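Workroom (shared)

38 shares · 2 comments

A shared workroom is an indoor space that several people use for practical work, meetings or training, usually for short periods and without a fixed place for each person. It differs from an office, where desks are given to certain employees, and from a workshop, where heavy equipment decides how the floor is used. The word is used for rooms in schools and community houses as well as in former industrial buildings.

Origin

In many towns the first shared workrooms were opened in buildings that had lost their earlier use. A known case is Wetwood, a former storage building of two floors, where the upper floor was opened to local groups in the month of June. Its first plan was drawn by Ritva Kiiskinen, who wanted as few inner walls as possible. The later rooms at Bukinus and Cuvley follow the same idea, but they are smaller.

Ceiling and lighting

The ceiling in such rooms is often left without a covering, so that beams and pipes stay in view. Painting all of it white is a cheap way to make the room brighter. Tube lights are common, and they are placed one behind another along the room. Pipes may run along one side of the ceiling and bend down where they are needed. 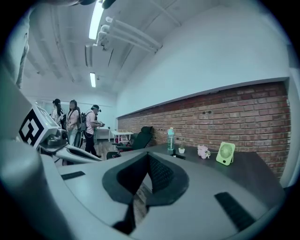
Floor and furniture

Wooden floors are preferred where people stand for long periods, although they need more care than stone or concrete. Furniture is light and can be moved by one person. Small tables are normally kept near a wall, and chairs are brought out when a group asks for them. Large cupboards are avoided in the middle of the room – they block both the light and the way to the door.

Coats and bags are a common problem. Where hooks are missing, visitors keep their bags on the shoulder or put them on chairs. The house rules of Wetwood ask for 3 hooks by every door, a number which Jarmo Kauppinen, who wrote the rules, later called too small.

Use

Most users stand or walk during the work, and groups form and break up again many times in one visit. For this reason the open floor is counted as the most important part of the room. The booking book of Wetwood shows 579 visits in its first year, and the evening hours were the most wanted.

Criticism

Shared workrooms are often described as noisy. Hard floors and bare ceilings return the sound, and talk from one group is easily heard by the next. At Cuvley, curtains were hung along one wall – the result was judged good for speech but poor for daylight.

See also

Community house
Meeting room
Nseir (building)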